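Home Practice > Tips for Your Space

Keeping a Small Meditation and Energy Corner in Good Order

16 December 2022
By the Onham Home Practice desk

A corner for meditation or energy work needs very little, but it does need looking after. Wax gets on cloth, ash gets into everything, and singing bowls go dull. These are the methods we use at home.

Candle wax on an altar cloth

Let the wax harden fully, then put the cloth in the freezer for 20 minutes. Snap off what you can and lift the rest with the back of a butter knife. For the stain left behind, lay a paper towel on each side and press with a warm iron, no steam. Change the towels as they take up wax. Beeswax lets go easily. Dyed paraffin may leave color, and a little dish soap worked in before washing usually helps.

Incense ash

Line the burner with a finger's depth of clean sand. Sift out the ash once a week with an old tea strainer. If you spill ash on a rug, don't rub it. Vacuum with the hose only, no brush head. Make sure charcoal is completely cold before you throw it away — we leave ours in a metal tin overnight.

Stones and salt

Many people cleanse their stones in salt water at the full moon. Selenite, halite and malachite should not be soaked. Put them on a dish of dry rice or leave them on a windowsill in moonlight. Amethyst and rose quartz fade in strong sun, so bring them in by morning.

Singing bowls

Wipe with a dry cotton cloth after use. Finger marks come off with lemon juice and a pinch of baking soda, rinsed and dried right away. Skip this on painted or etched bowls. Store the mallet separately so the suede doesn't pick up polish.

Cushions and blankets

Buckwheat hulls can't be washed. Empty them into a pillowcase, tie it, and wash only the cover. Set the hulls in an airy spot for an afternoon and refill to around 18 cups, less if you sit low. Wool shawls can be aired on a line between washes, and a few drops of lavender oil on a cotton ball in the drawer will keep them fresh.

Smoke smell in the room

Open a window before you light sage or palo santo, and keep it open for a while after. A bowl of white vinegar left out overnight takes care of most of what stays. Curtains hold smoke longer than walls do. Ours get washed in January and again when the windows are open for spring.
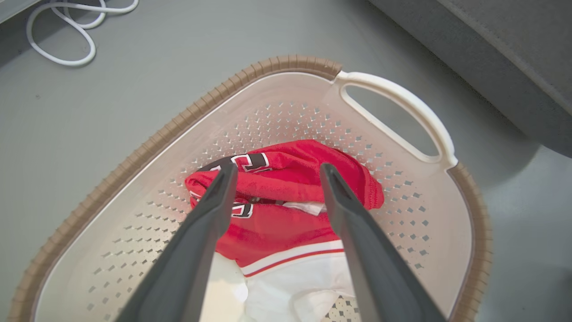
A light plastic laundry basket with a brown ribbed rim.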